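Ticket: Momatex counter oil, tacky finish on kitchen countertop
Status: Open
Category: Surfaces and finishes

Hi there! I put your oil on my Drikden countertop in August and parts of it still feel tacky when I lean on it. I wiped off the extra after 8 minutes, like the can says, and gave it 5 days before putting anything back. The boards look okay to me - pale, pretty matte, nice grain - but a paper towel drags when I pull it across.

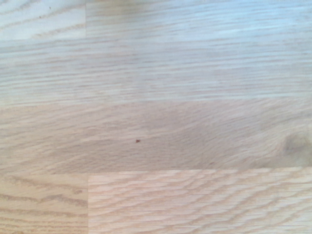

Counter close up, joints between boards

I already tried a dry rag and then a second rag with a little dish soap. The soap helped for maybe a day. I haven't sanded anything yet, and I'd love not to (it took me a whole weekend the first time!).

Your first reply asked what sits on the counter and how much sun it gets. The toaster and microwave live by the window, and even with the blinds down it's bright over there.

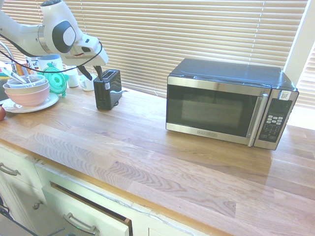
Olatunji
Customer, original poster

So, Thursday update. I did the mineral spirits test you suggested, on one patch near the microwave, using around 100 ml for the whole thing. That patch feels smoother now, but the part by the toaster still grabs at my sleeve. 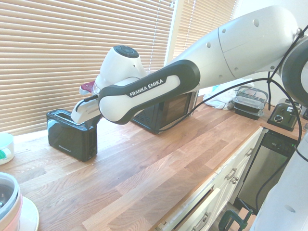

Can I do the rest the same way, or should I wait the full 7 days first? And do I need to re-oil afterward? I have half a can left and I'm a bit scared of it now. Leaving the ticket open until I hear back - thanks!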